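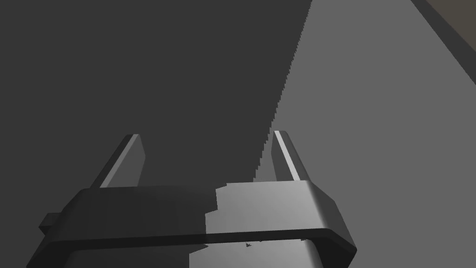 The oat bread, finally written down

16/07/2004

I have been promising this recipe to so many people for so long that I've started hiding behind the shelves at the grocery store. So tonight the dishes are done, it's too warm to sleep anyway, and I'm going to sit here until the whole thing is typed out, side trips and all. If you only want the recipe, scroll down to where it says What goes in it. The rest of you, get yourself something cold to drink.

The bread started in Clondeo, where we rented the upstairs of a house the first year we were married. Downstairs was a bakery called Rønning, and the smell came up through the floor at four in the morning whether you wanted it or not. Mostly I wanted it. They sold a square, dark gold loaf on Tuesdays and Saturdays, soft inside, a little sticky, with a crust that crackled when you pushed your thumb into it. It tasted of oats and butter and something faintly sour that I couldn't place, and we ate it for breakfast with cheese and for supper with soup, and I'm fairly sure there was a week when we ate it for everything.

I asked for the recipe exactly once. I was told, very kindly, that it was oats and flour and patience, and then I was handed my change.

We moved away that December, and I spent the next 14 years trying to make it in one kitchen after another. I would love to say I was methodical about it and kept a notebook. I kept the backs of envelopes, and half of those went out with the recycling. There was a stretch when I was sure the secret was honey, and a much longer stretch when I thought it was rye flour, and my family was very good about the rye period, though my younger son still brings it up.

The sour taste was buttermilk. I found that out by running out of milk on a Sunday when the store was closed and using what was left over from pancakes. I stood at the counter and ate the heel of that loaf with my coat still on (I'd been on my way out the door when the timer rang) and was late for my own choir practice.

So what follows isn't the Rønning loaf. Mine is rounder and a bit plainer, and the crust has never crackled in quite the same way. But it's the one my kids ask for when they come home, and I've stopped being sad about the crust.

A word about soaking

If you take one thing from this post, soak the oats, and soak them for a long time. I used to pour boiling water over them and give them twenty minutes, and the bread was perfectly nice that way, with little chewy flecks all through it. Then one night I fell asleep on the couch with the bowl still sitting out, and in the morning the oats had gone to something close to a custard. I nearly threw them away. I'm cheap, though, so I baked with them, and the loaf came out so much softer and stayed fresh so much longer that I've never gone back.

These days I give them 12 hours in the refrigerator, in the buttermilk. I put them in before supper and forget them until morning. The quick-cooking kind will work if they're all you have, but you'll lose the nubbly bits. Steel-cut oats won't soften enough, and a friend of mine chipped a filling finding that out, so please don't.

I buy mine from the mill at Gilla whenever we drive up to the lake, because they're thick and they smell like a barn in a good way. It's a long way to go for oats, and nothing about this recipe needs them to come from there. The kind in the round cardboard box makes lovely bread. I just like having the paper sack in the pantry with the string around it. 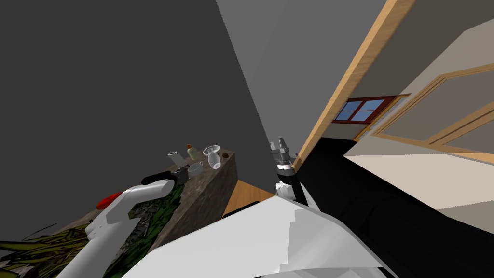

What goes in it

Two cups of old-fashioned rolled oats
Two and a half cups of buttermilk, well shaken
600 grams of bread flour, plus a little for your hands
One packet of instant yeast
Three tablespoons of dark brown sugar
Two teaspoons of salt
Four tablespoons of soft butter, plus more for the pan and for your toast
A handful of extra oats for the top

Yes, the flour is in grams and everything else is in cups, and yes, my daughter has told me it makes no sense. Flour is the only thing in the list that ever gave me trouble. I scoop it differently every time, depending on my mood, and a heavy hand makes a brick. I bought a small scale at a yard sale and weighed the flour once, and that was the end of my bricks. If you don't have a scale, spoon the flour lightly into your cup and level it off, and stop a bit before you think you should. You can always add more, and you can't very well take it out again.

How it goes

The night before, stir the oats and buttermilk together in your biggest bowl, cover it, and put it in the refrigerator.

In the morning take the bowl out and let it sit for an hour or so to lose its chill. If you skip this the yeast will sulk. I have been known to set the bowl in a sink of warm water when company was coming, and that works well enough, only stir it now and then so the outside doesn't get ahead of the middle.

Add the sugar, the yeast and most of the flour, and stir with a sturdy spoon until you have a shaggy mess. Cover it with a dish towel and walk away for fifteen minutes. Then add the salt and the butter and knead. It will be sticky. It will be so sticky that you'll think I left something out, and you'll want to reach for the flour, and I'm asking you as a friend to wet your hands instead. After five minutes or so it begins to pull together, and after ten it should feel like the soft part of your earlobe. A stand mixer does all of this very nicely on low, but I like the kneading – it's the one part of the day when I can't answer the phone.

Let it rise in a buttered bowl until it's doubled. In July, in my kitchen, that can be less than an hour. In winter it can take most of the morning, and I put it on top of the refrigerator beside the cookbooks. Go by how it looks. Poke it gently with a floury finger, and if the dent fills back in slowly, it's ready for the next part.

Shape it into a fat log, tuck the ends under, and lay it seam down in a buttered loaf pan, a big one. If yours is on the small side, pinch off a piece first and make a few rolls with it. Brush the top with a little buttermilk, scatter on the oats, cover, and let it rise again until it peeks over the rim.

Bake at 375 for forty-five minutes, and look in on it after thirty. If the top is getting dark, lay a piece of foil loosely over it. When it's done it will sound hollow if you tip it out and knock on the bottom. Then cool it on a rack for longer than you can bear. I know how it smells. Cut it hot and the inside goes gummy, and then you'll write to me and say it wasn't baked through.

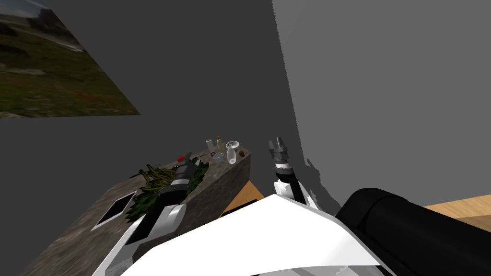 About ovens, mine in particular

I have to add something here, as my numbers may not be your numbers. I bake on an old Zalter that came with the house and runs hot at the back and cool by the door. We've had it looked at twice. I turn the pan around halfway through, and I've done it for so long that I once did it at my sister's, in her brand-new oven that didn't need it one bit, and let all the heat out.

A little hanging thermometer costs next to nothing, and if your cookies come out pale on one side and brown on the other, you may be as surprised as I was by what it tells you. I don't plan to replace the Zalter. It has a warming drawer just big enough for a pan of rolls and a plate for whoever is late to supper.

Keeping it, and using up the end

It keeps very well, wrapped in a clean towel inside a bread box or a paper bag. Three days for sandwiches and then a couple more for toast. I've never gotten one past 7 days, and by then it was really only croutons, but they were awfully good croutons, fried in butter with a bit of garlic and thrown over tomato soup.

It freezes beautifully too. Slice it first and put a sheet of waxed paper between every couple of slices, so that you can pull out two without chiseling. I like to keep half a loaf in there for mornings when the jar of apricot jam is calling to me and I haven't planned ahead.

You can put raisins in it, and I'd plump them first in hot tea. Walnuts are good. A friend from choir adds caraway seed and swears by it, and I eat it politely at her house. I tried it once with molasses instead of the brown sugar and it came out nearly black and very handsome, and we had it with baked beans and cold ham on the back steps, and I may do that again this weekend if it ever cools off enough to light the oven.

If you make it, do write and tell me how it went, especially if yours crackles. Next time I'll do the pickled cucumbers, which I've also been promising, and for which I need to go find an envelope.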